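Nornden Countertop Water Filter
Section 4: Changing the cartridge

The Nornden will tell you when it wants a new cartridge by turning its light amber. It will go on telling you, with a patience few appliances can match, until you do something about it.
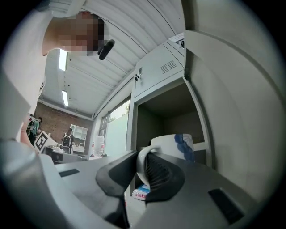 A cartridge is good for 2,000 liters if your water is hard and 3,000 if it is soft. If you don't know which you have, look inside your kettle. A white crust means hard. Set the dial on the base to H or S before you start, as the light does its arithmetic from there.

You will need a Sornby cartridge (the short one, with the blue cap), a towel, and a bowl you are not fond of. The long Sornby cartridge fits the Rarkavier under-sink unit. It will also go most of the way into the Nornden, which has disappointed a good many people late in the evening.

1. Close the tap valve. Open the filter spout and let it run until it stops.

2. Stand the filter in the bowl. There is still water in it. There is always still water in it.

3. Turn the lid counterclockwise. If it won't move, use the flat wrench clipped under the base.

CAUTION: Do not use pliers. The lid is softer than pliers and the warranty does not cover the result.

4. Lift out the old cartridge by its loop and put it on the towel.

5. Check the rubber ring in the lid groove. Wipe off any grit. Replace the ring if it is cracked or flat on one side.

6. Take the blue cap off the new cartridge. Please read this step again – most of the calls we get about "no flow" end here.

7. Push the cartridge down until it clicks. One click is correct.

8. Refit the lid by hand until it stops. Leave the wrench where it lives.

9. Open the valve slowly and run the filter for 2 minutes. The first water will be gray with carbon dust. It is harmless, and your houseplants have no opinion on it.

10. Hold the reset button until the light turns green.

NOTE: If the light goes back to amber within the hour, the button was let go too early. Repeat step 10 with more conviction.

CAUTION: Never run water hotter than 40 °C through the filter. For tea, filter first and boil afterward.

Drips from the lid
Close the valve, take the lid off and look at the ring. It has probably twisted. If it looks fine and the drip carries on, swap the ring anyway. A spare is taped inside the carton, under the flap with the recycling marks.

Old cartridges
Let them dry for a day, then send them back in the Amano return bag. Wet ones arrive in a state the post office has written to us about.

Section revised 10 April 2018 by Natsumi Ichikawa. The wrench clip drawing has moved to Section 6.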